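Savstead 6 is on my phone since two weeks, and I want to write down what I think before I forget how the old version felt.

For those who don't use it: Savstead is a small app for keeping notes and lists. I have 1663 notes in it, most of them recipes and things to buy, and I open it more often than my email.

The first thing I noticed is the search. In version 5 I had to type the whole word, and if I wrote "colour" in one note and "color" in another, I found only one of them. Now both come up. For a person who learned English from American television and then moved to Adelaide, this is a real help. 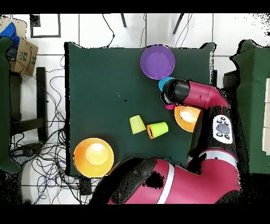 The second thing is folders inside folders. I was asking for this in the forum already in July, together with Barnabás Rácz, who wrote a much longer message than mine. We can now go six levels deep. I use two.

I am less happy with the new colours. The labels used to be strong and I could recognise them in the sun at the bus stop. The new ones are soft and greyish, and there is no setting to bring the old ones back. I looked in every menu, also in the one called Labs.

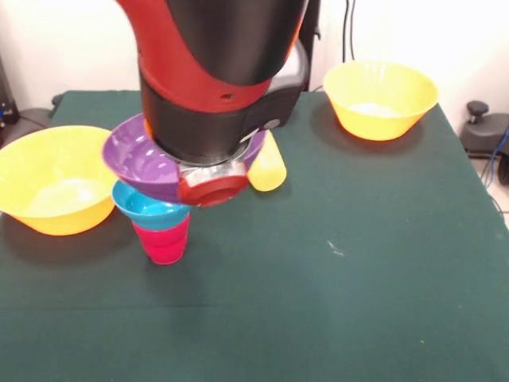 Syncing is quicker, at least on my home wifi. On the first evening it stopped at note 1026 and stayed there until I closed the app and opened it again. After that it finished, and I didn't lose anything. If you have many notes, I would make a backup before you update. The file goes to your Downloads folder, and mine was 64 megabytes.
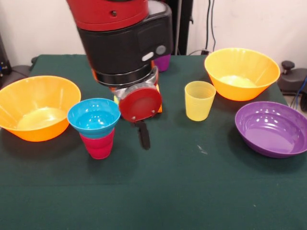 Photo: Zoila Palomino

I also tried Drundard for one weekend, as two readers recommended it to me. It is a nice program, but it wants an account for everything, even for changing the font. So I stay with Savstead for now. When they repair the labels I will write again, and if you know where the old colours are hiding, please leave me a comment.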